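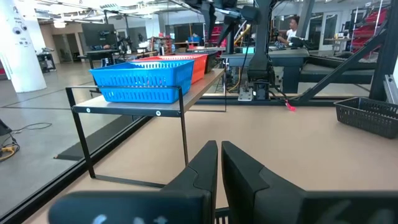
How often does a storeroom shelf need to be checked?
Once a month for anything above waist height, once a quarter for the rest, and again after any shelf has been moved or reloaded.

Home Premises Checklists Stores and Shelving Forms Contact

STORES AND SHELVING – MONTHLY INSPECTION CHECKLIST WITH COMMENTS
Site: Lurkent, ground floor stores
Inspected by: Nafula Kimaro
Reviewed by: Said Nasr
Period: May

Marking: OK = meets requirement. ACT = action needed. N/A = not fitted in this room.

Section 1. Fixed shelving

1.1 Uprights plumb and undamaged – OK
Checked with a 24-inch level at both ends of each run. Bay 4 leans slightly toward the door but is within the limit on the load sheet. Same reading as last month.

1.2 Wall anchors tight – ACT
Two anchors in bay 2 turn by hand. The plaster around the upper one is crumbling and a longer screw will not hold. Needs a new hole 2 inches to the left, into the stud. Bay 2 top shelf cleared until done.

1.3 Shelf clips all present – ACT
One clip missing, bay 6, third shelf, rear right. Someone has put in a bent nail. Nail removed, shelf unloaded. Clips are Fletilier pattern and the older Ragab clips do not fit, although they look the same from the front.

1.4 Load labels readable – OK
Bay 1 label has faded and should be reprinted before the next visit.

1.5 Heavy items at or below waist height – ACT
Copier paper again on the top shelf of bay 3. Moved to the bottom shelf during the inspection. This is the third report with the same entry. S.N. to raise it with the office.

Section 2. Freestanding risers and small racks

2.1 Stands level on all feet – OK
Test by pressing each top corner in turn. Any rocking is a fail.

2.2 Bolts and fasteners present and tight – OK
Finger check only. If a bolt moves under finger pressure, use the correct wrench and note the position.

2.3 Riser set back from the edge of the work surface – OK
Minimum 3 inches from any front edge.

2.4 Nothing stacked on a riser above eye level of a seated person – OK

Section 3. Baskets, bins and totes

3.1 Rims and handles free of cracks – ACT
Four baskets withdrawn. All four had splits starting at the corner of the rim, which is the usual place. Slotted plastic should be flexed lightly by hand, holding opposite sides. White stress lines without a split are noted and left in use.

3.2 No sharp edges at slots or perforations – OK
Run a gloved finger along the inside. Molding flash can be trimmed with a knife. A broken bar cannot be trimmed and the basket is withdrawn. 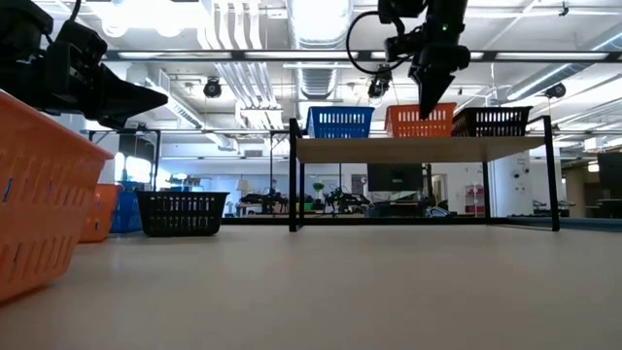
Item 3: Slotted plastic baskets, orange, blue and black, on tabletop.

3.3 Baskets nested without jamming – OK
Do not force different makes together. Plotisum baskets have a steeper wall and lock inside the others.

3.4 Color use consistent within the room – ACT
The room sheet and the door notice disagree. The sheet was revised and the notice was not. Until the notice is replaced, follow the sheet. Color is a sorting aid only and says nothing about load rating.

3.5 Baskets clean, no residue – OK
Wash with warm water and dish soap. Solvent wipes make this plastic brittle and are not to be used.

3.6 Stock count matches register – ACT
Register shows 81 baskets, all sizes. Counted 27 small and 50 large, total 77. The difference is the four withdrawn under 3.1, which had been pulled before the count. Register to be corrected.

Section 4. Floor and access

4.1 Aisle width 36 inches clear – OK
Measured at the narrowest point, between bay 5 and the sink unit.

4.2 Nothing stored in front of the electrical panel – ACT
A folded hand truck was leaning on the panel door. Removed. Floor tape is worn through and should be relaid.

4.3 Step stool in place and sound – OK
Rubber feet replaced last month. Locking bar engages fully.

4.4 Lighting working – OK
One tube flickers at start-up – watch, no action yet.

4.5 Floor dry, no trip hazards – OK
The mat by the door curls at one corner. Flattened and taped.

Section 5. Actions

Job 631: Bay 2 anchors, relocate to stud. Top shelf stays empty. Owner: S. Nasr.
Job 764: Replacement clips, Fletilier pattern, pack of ten. Owner: N. Kimaro.
No job number: reprint bay 1 label, replace door notice, relay floor tape, correct basket register, speak to the office about paper storage.

Reviewer's comments (S.N.)
Agree with all ACT markings. On 3.1, please write the reason on each withdrawn basket in marker before it goes out – last time two came back into use from the recycling cage. On 1.2, I would like the lower anchor moved as well, even though the plaster is sound there. Item 2.3 should give the measured distance in future, as 4.1 does for the aisle.

Next inspection: June, same route, starting from bay 6.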